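Taming the Tape and Wrapper Drawer

I love a good drawer clear-out, and the one with the tape in it is my favorite! Tape creeps into every corner of a workshop, and half of it is stuck to something else by the time you need it. Put all the rolls together in one spot first, before you decide what stays.

White tape is worth a place of its own. It takes pencil and marker beautifully, so it ends up on jars, fuse boxes, paint cans, you name it.

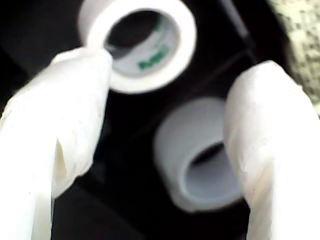
Fold over the loose end of each roll every time you put it down. A quarter inch is plenty, and you'll never scratch around for the edge with a fingernail again. Store rolls on their sides if the drawer is shallow, or slide them onto a dowel (Elis Lewis uses an old broom handle, cut in 4, and it works a treat).

If a roll has gone gummy along the rim, dust it with a little cornstarch and brush off the extra. Wonderful stuff!

Then there are the half-used packets. Squeeze the air out, fold the top down twice and close it with a strip of that same white tape, with the date written on it. Crumpled wrappers take up far more room than what's inside them, so flatten as you go.
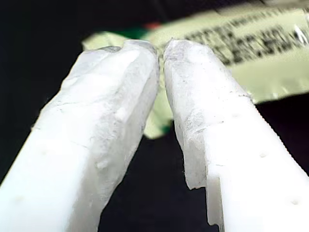 Page 4

Anayeli Cuevas wrote in from Kemeys with another good one: stand packets upright in a shoebox, tallest at the back, and you can flip through them like file cards. I tried it in April and haven't gone back. Cut the front of the box down a couple of inches if your labels sit low.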